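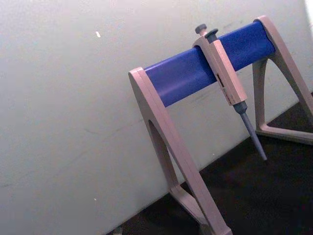

Handout 5: Rules for the two-arm bench

Onuoha Technical Institute, Laboratory Automation, first-year course
Updated Apr 9, 2026

Please read this handout before your first turn at the bench. The lecture in March was about why a robot cell has rules at all. Now we come to the rules we use in our own room, and how they are written. Some of them are stricter than what you will meet later at work. When you are at a company, you follow the company's rules, and you ask to see them on paper.

The words we use

A "must" is a rule. If you break it, the run is stopped and you write a note in the bench log. A "should" is good practice. You may do it another way if you can explain your reason to the person running the session. Please do not mix these two words in your reports. Last year many reports said "should" for the emergency stop, and this is wrong. The emergency stop is always a must.

"Operator" means the student who has the enable switch in hand. "Watcher" means the second student. There is one operator and one watcher for each run, and they do not change roles while the arms are powered.

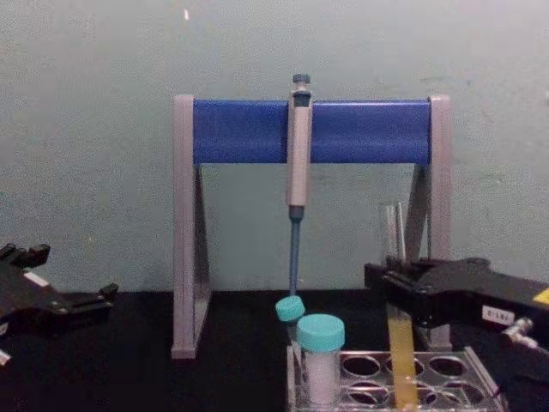 Hauwa Adeyemi
Lecturer, Laboratory Automation

1. Before power

1.1 The operator must clear the bench of everything that is not on the task sheet. Pens, phones and gloves are the usual things we find.

1.2 The pipette stand is on the task sheet even when the task is only about tubes. It is tall, it has two legs and a bar on top, and an arm can hit it from the side or from above. Put its size in the collision model as one closed block. Do not model the open space under the bar as free space, even if you see that a gripper would fit through.

1.3 A pipette that hangs on the bar makes the obstacle longer downward. Students forget this often. They measure the stand, they save the model, and then they hang the pipette. Measure with the pipette on the bar, and measure to the end of the tip cone.

1.4 For practice runs the pipette must hang without a tip. A disposable tip changes the length, so the model is not true any more.

1.5 Caps must be closed by hand and checked by the watcher. A screw cap that sits crooked looks closed from above. Look at it from the side, with your eyes at the height of the rack.

1.6 Only the practice liquid from the Cekudport bottle may be used in open tubes. No samples from other courses, also if they are "only water".

2. Speed and stopping

2.1 In teaching mode the speed limit at the gripper is 300 mm per second. This limit is set in the Osa controller by staff and must not be changed by students.

2.2 The first run of a new program must be done at the lowest speed setting, with nothing in the grippers. The second run can be done with an empty tube. Liquid comes after this.

2.3 The watcher must stand where a hand can reach the emergency stop without walking. If you need to take one step, you stand in the wrong place.

2.4 After an emergency stop, do not reset at once. First say aloud what each arm is doing and what it is holding. Then decide together how the tube will be taken out. A gripper can keep its force after the arm has stopped, and a tube pulled out sideways can break in your fingers.

3. Two arms over one rack

3.1 Only one arm may be inside the rack zone at a time. The rack zone is the rack and a border of 8 cm on all sides. The other arm must wait outside the border with its fingers open.

3.2 "Waiting" is a programmed position with a name. It is not the place where the arm happened to be when its last move was finished. Give it a name in the program, for example WAIT_LEFT, so the next pair can find it.

3.3 A tube must be lifted straight up until its lower end is higher than everything left in the rack, and only after this the arm may travel to the side. The rack is clear plastic and it is light, so a tube which touches the edge of a hole will take the rack with it.

3.4 Fill the rack from the side that is farther from the working arm. If the near places are filled first, the arm must pass over the caps every time, and the path becomes longer and more risky.

3.5 Every place in the rack has a row and a column. Write both in the program and in the log, and write which side you count from. Ruwan Cassim in the prep room lost one full afternoon because two pairs had counted from opposite ends.

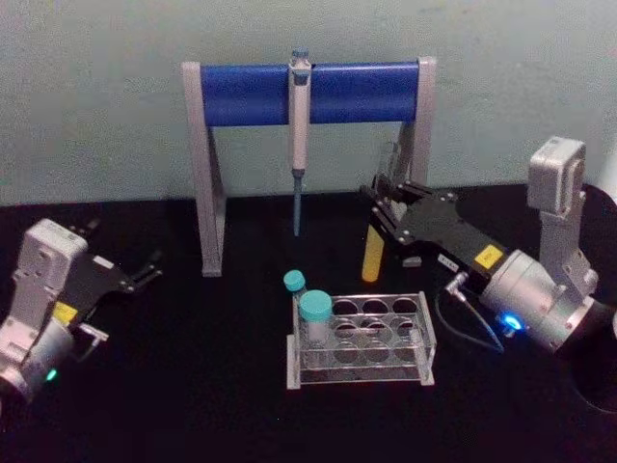 The same care is needed for heights. A slim tube and a wide tube do not stand at the same height, and a cap adds something more. So the safe travel height must be taken from the highest thing on the bench, not from the tube you are moving. On our bench this is normally the stand. If your path goes behind the rack, use the height of the stand plus 5 cm.

3.6 Cables move too. Before the run, turn the wrist slowly through its whole planned range and let the watcher look at the cable loop. It must not touch the bench top or a cap at any point.

4. Lights and labels

4.1 The indicator lights on the arms are information for you. They are not a safety device. Do not put your hand in the cell because a light has the colour you hoped for. Use the key.

4.2 Labels on the grippers must stay on. If a label is loose, tell Sneha Sengar and do not glue it yourself. The number in the log must be the number on the gripper.

5. The bench log

Write the log during the session and not from memory at home. For every run we want the names of operator and watcher, the program version, the gripper labels, the rack places used and any stop. Near misses belong in the log also. They do not lower your mark. Missing ones do.

For next time

Read the Hovitz safety notes, page 13, and bring your own collision model of the stand with the pipette hanging on it. Pairs who have no model yet can use the measuring tools in the prep room. Ask Ekkachai Thongdee for the key, and bring it back the same day.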